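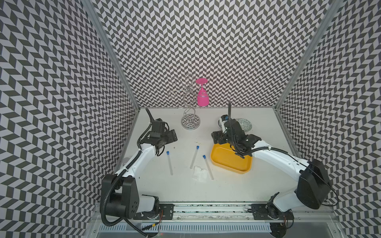
Zigzag pattern in dark gray and white, on three walls at once.

I have lived in open rooms for most of my adult life and I am done with them. There, I said it. My partner read the first line of this over my shoulder and made a noise, so let me be fair and admit we bought our current place (second floor, old building, corner of a street with too many buses) largely on the strength of its one enormous room. Kitchen, dining, sofa, desk, bikes, all of it in one go. The listing called it 900 square feet of flowing space. It flows all right! The smell of onions flows straight into my winter coats.

So in April we are putting walls back in. Two of them, plus a proper door, and I've been reading and arguing and sketching on envelopes for so long that I've ended up with opinions about it.

My first one is that small rooms have been slandered. Everybody repeats the same line, that a small room should be white and should have as little as possible in it, and preferably a mirror so you can pretend it's a bigger room. I did that in my last apartment, in a bedroom you could cross in 3 steps. White walls, white blinds, white bedding. It felt like being put away in a drawer. It was still small, you see. The paint didn't fool me for one minute, it just made every scuff show and took away anything I might have liked looking at.

Then I stayed for a week in a rental in Gretaven, where the owner had papered a tiny hallway bedroom in a huge inky leaf print, ceiling and all, and I slept better than I had in months. I kept finding reasons to go back in there in the afternoon and read. It had a lamp, a narrow bed, a shelf with a chipped blue jug on it and that was the lot. I came home and looked at our big pale room and thought, well, where exactly am I supposed to sit?

Which brings me to pattern. If you're going to have a small room, I say go all the way around with it. I have no patience left for the accent wall. One papered wall and three timid ones looks to me like somebody ran out of money or nerve, and it makes the room seem lopsided, as if the furniture might slide over to that side. Carry it around the corners and the whole thing settles down. Yes, the corners are a pain. Any repeat with slants or stripes has to be thought about before the first strip goes up, and in an old building no corner is straight, so you will have a spot where the design does something silly. Put it behind the door and move on.

I ordered samples from a little company called Rustidis, 11 of them, which was greedy of me. I taped them all up on the wall beside the bikes and left them there for weeks. I recommend this to anyone, and please don't do what I did the first time and judge them flat on the kitchen counter with the overhead light on. A pattern on a counter is a placemat. You need to see it standing up, at seven in the morning and again after supper, and you need to walk past it in a bad mood. Four of my favorites didn't survive a single Monday. The one I'd been rudest about, a plain sort of basket weave in brown and cream, is the one we're having.

Now, light. People who love an open plan always bring up light, and they've got a point, I won't pretend otherwise. Our windows are all on the one side and a solid wall would leave the inner room gloomy. My answer is a row of glass up high, above the door and along the top of the new wall, the way old schools and offices used to do it. The window company (Lumenta, very patient people, I changed my mind twice) talked me into slightly ribbed glass so that the light comes through and the sight of my unmade desk doesn't. I'd have gone with clear and regretted it.

And after dark, lamps! Small rooms are wonderful with lamps. In our big room it takes five of them to get a decent glow going and there's still a dark patch by the fridge where I stub my toe. In a small room you turn on two and you're finished for the evening. We found a pair of old brass ones at the Tusasham flea market for 55 dollars, and the wiring will need replacing, and I don't care.

What I'm asking for, really, is a place where a thing can be left out. In the one-room life everything has to be cleared off before the next activity can begin. I can't leave the sewing machine out, it's on the dining table. I can't leave the puzzle. If one of us is on the phone, both of us are on the phone. We spend a shocking amount of our weekends tidying so that we can stand at the door and admire how big it is, and then we sit down together at one end of it, on the same two cushions, every time.

I know the objections. My sister-in-law has already told me we'll hurt the resale value, and maybe we will. The next people can take the walls down again if they feel strongly about it, they're only studs and plasterboard. I've also been told I'll miss the parties. We had two parties last year, and at both of them everyone stood in the kitchen end and wouldn't budge.

If you've got a big room and you love it, keep it, I mean that. But if you've been shoving the sofa around every few months, hoping it'll finally feel right, try a bookcase out from the wall at a right angle, high enough that you can't see over it when you're sitting down. Leave it a fortnight. Put a chair and a lamp behind it and see who gets there first after dinner. In our house there was a small fight over it, and that was when I called the builder.

The door, by the way, is going to be green. We're still discussing which green.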